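Progress report to the Eklund Fund
Kalletness House shared kitchen and household lending shelf
December 2020

Dear Ingvild Lindholm and everyone at the Fund,

Thank you for being so patient with us. This report was meant to reach you a little sooner, but we wanted to wait until the shelving was up and the sorting was well underway, so that we would have more to tell you than plans. I think it was worth the wait, and I hope you will agree when you get to the end of it (it is a bit long, I'm afraid, as my reports usually are).

You will remember that the grant was for turning the old back pantry at Kalletness House into a lending shelf for kitchen things, so that people moving into their first apartment, or hosting a big family meal, or starting over after a hard year, could borrow what they need and bring it back when they are done. When we wrote our application we had a pantry full of broken chairs and a good deal of hope. The chairs are gone now. Folke Åberg took most of them apart and kept the sound pieces for repairs, and the room has been scrubbed, painted a plain off-white and fitted with new shelves along both long walls.

The money

We have spent $2,954 so far. The shelving from Plotiveck was the largest part of that, followed by paint, the new light fitting and the storage crates. The delivery was held up twice in October, and one set of brackets came in the wrong depth, which Plotiveck exchanged without any fuss. We are within the budget you approved, and there is enough left for labels, the lending cards and a sturdy cart for bringing things in from the parking lot. Helge Rustad has all the receipts in order and will mail you copies along with the full ledger at the close of the grant.

Donations

We put a notice in the Meremov newsletter asking for clean, usable kitchenware, and I will admit I expected three or four boxes. People were so generous! As of this week we have logged 137 pieces, and there are still two crates in the hallway we haven't opened. Some things came with little notes tucked in with them, and one family sent a whole set of baking pans with their grandmother's recipe for cardamom bread, which Pascal has already copied out for half the building.

Sorting has been the slow part. Pascal Kleinschmidt set up the system, and it is a simple one. Everything gets laid out on a table first, so we can look it over properly in good light. Bowls and basins are checked inside and out, plates are gone through one by one for chips along the rim, and anything electric is put to one side for Folke to test before it goes near a shelf. After that each piece is washed again, even if it came to us clean, and given its number.
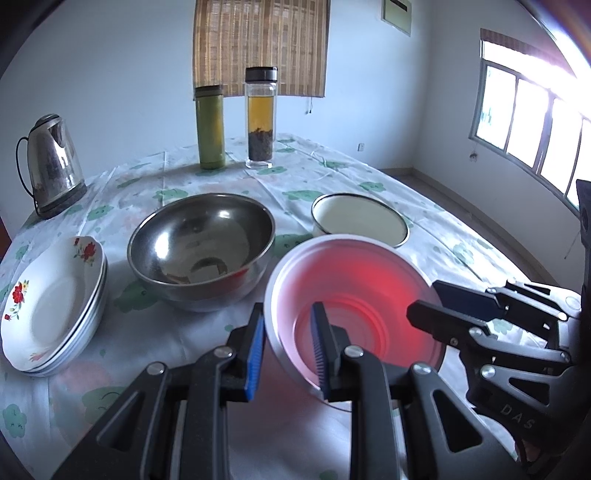

We did have a long talk about whether to keep odd pieces that don't belong to a set. Helge was in favor of matching sets only, for the sake of tidy shelves, and I can see his point. In the end we decided to keep the good single pieces too. A plastic bowl is welcome in any kitchen, and a deep steel mixing bowl or an enamel basin doesn't need a partner to be useful. Flowered plates will be lent in stacks, and we will try to keep the patterns together as well as we can.

What is still to do

The catalog is behind where I had hoped it would be. We have the handwritten list, but only the bowls and the bakeware have been typed up, and the cupboard for electric items still needs a lock. We are also short of lids and large serving spoons, so a second notice will go out in the next newsletter. Lending itself will have to begin by appointment, with one household in the pantry at a time, and Pascal is drawing up the pickup hours now.

One small request before I close. We had set aside part of the budget for a printed brochure, and we would like to use it for padded dividers instead, as stacked plates are heavier and more easily chipped than any of us had thought. If that change is all right with you, a short note back is all we need.

You would be very welcome to come by and see the room whenever visiting is easier again. There will be coffee, and very likely cardamom bread.

With warm thanks from all of us,

Leif Wallin
Project coordinator, Kalletness House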